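Residents' Handbook, Darthorpe House
Section 7: Care and storage of board games
Revised 19 March 2023

The games cupboard in the common room is open to all residents. Sets are expected to go back complete and clean, and the notes in this section explain how that is done. They apply equally to the small magnetic sets and to the full-size boards kept on the upper shelf.
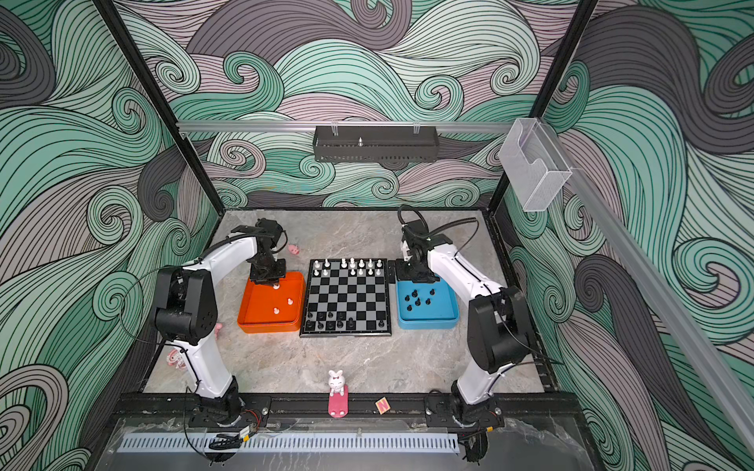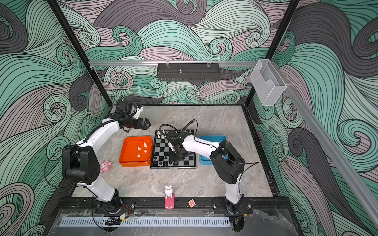 ## Before play

Choose a flat, hard surface and wipe it with a dry cloth. Grit under a board will scratch both the board and the table. Drinks belong on a separate table or on the windowsill – never beside an open set.

Place a shallow tray on each side of the board. Captured pieces go into the trays as the game proceeds. Trays of two different colors help the players keep the sides apart, and any plastic tray with a low rim will serve.

## Putting a set away

1. Return the pieces from the trays to the board and stand them in their starting places. A gap in the ranks shows at once which piece is missing.
2. Look under the table, in the chair cushions and along the baseboard for anything absent.
3. Pack the kings and queens first, then the smaller pieces, with the pawns on top.
4. Close the lid without force. If it does not shut, a piece is lying crosswise.

A full chess set has 32 pieces. Missing pieces should be entered in the book on the cupboard door, with the shelf number of the set. Spare pieces are held by Tiruwork Tesfamariam in Room 714.

## Cleaning

Plastic pieces may be washed in lukewarm water with a drop of dish soap, then laid on a towel overnight. Magnetic pieces should not be soaked. Wipe them with a damp cloth and dry the base by hand, taking care not to lift the felt or the magnet.

Boards are dusted with a soft brush. Sticky marks will generally yield to a cloth wrung out in warm water. Do not use scouring powder or window cleaner on printed squares – the ink does not survive it.

## Repairs

A loose magnet can be reset with one small drop of clear craft glue. Check which way up it sits before gluing, and leave the piece upside down for 60 minutes. Torn box corners are mended from the inside with cloth tape, cut 3 inches long and folded into the corner.

Sets needing further work should be left on the bottom shelf with a note. Wahyudi Hidayat collects them in the first week of June.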